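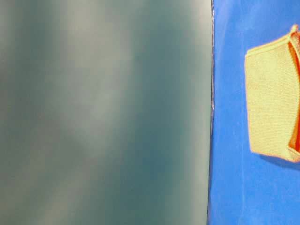 Tostley Shared Workshop: Two-Arm Build Meeting
Minutes, 27 April 2021

Present: Rafail Christodoulou (chair), Panagiotis Kouris, Naheed Cheema, Themis Panagiotou (minutes)
Apologies: Michalis Dimitriou

1. Previous minutes
Accepted with one correction. The spare power supply was bought by Naheed, and the minutes had Panagiotis down for it. She has now been paid back.

2. Arms and grippers
Panagiotis reported that both arms are bolted down and run from the one controller. The left wrist still has some play in it after a long session. He has tried a thicker washer and it made little difference. Rafail thinks the printed housing is flexing and wants to reprint it with more infill before anyone buys a new servo. Panagiotis would sooner change the servo now. After some discussion it was agreed to reprint first and look at it again next meeting.

The Ginon printer is booked most evenings, so the reprint will go on overnight. Themis to ask for a slot.

Naheed asked that nobody move the arm bases without telling her, as she has to redo the calibration each time. Agreed. Panagiotis will mark the base positions with a paint pen.

3. Cloth folding
The aim is still one clean fold of a small cloth, using both arms, without a person touching it. Naheed ran 10 attempts before the meeting and will put her notes in the shared folder. The main trouble is getting hold of a single layer. If the fingers come in too low they push into the blue cover and drag it along with the piece. 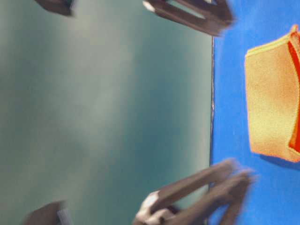 Rafail suggested slowing the last part of the approach. Naheed said she had done that already for the right arm and would copy the setting to the left. Themis asked whether the blue cover could be clamped down on all sides. Panagiotis has some clamps at home that he will bring in. No change to the cloth itself until August, so that results can be compared.

4. Cables
The finger cables need a second look. Panagiotis does not like how much slack there is by the lower housing and wants clips printed for both sides. Connectors to be labeled at the same time. Rafail would like the clips to go on with the existing bracket screws, with no new holes drilled.

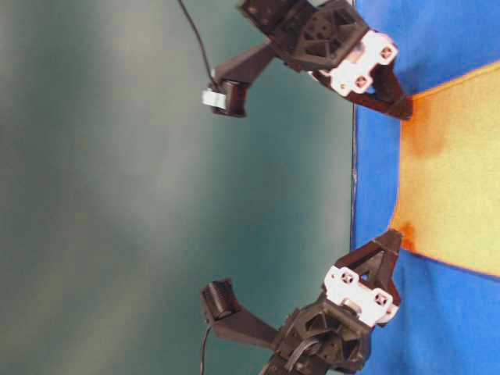
Both fingers with brackets and cabling, as discussed under item 4.

5. Money
Spent since last meeting: $136, mostly on filament and screws. Left in the build fund: $191. The quote from Brophy for a pair of replacement arms came to $1817 and was turned down.

6. Any other business
The Erent shelf is full again. Please take home anything that does not have a name on it and is yours.

Actions
Rafail: send housing file with new infill setting
Themis: printer slot
Panagiotis: clamps, cable clips, base marks
Naheed: left arm approach speed, notes to folder
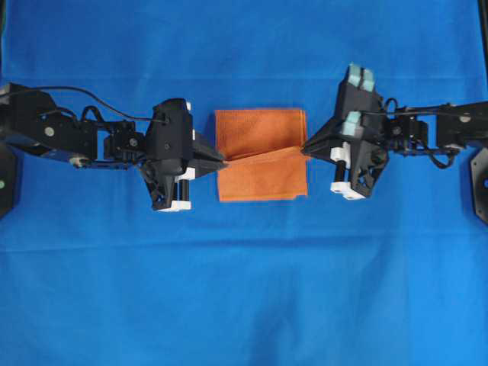 Orange cloth part folded, right gripper at the fold.

Next meeting to be set by email once the housing is printed.

Contact the workshop | © Tostley Shared Workshop | Back to top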